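Home | Sites | Checklists | Contact

Ovgate break room, electrical and kitchen check, March 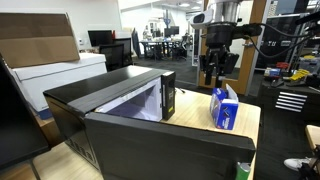
Item 3: microwave, door open, vents on the side panel.

Inspector: Vlastimil Baláž

1. Extinguisher tag: signed. I'd like to know who read the gauge.
2. Outlet by sink: trips on test. Pass.
3. Microwave: pass, pending a leak test.
4. Exit light: "fixed" per work order 3740. Went out twice while I stood there. Fail.
5. Floor mat: curled again. Fail.
6. First aid kit: log says full. No burn gel. Fail.

Recheck room 184 too.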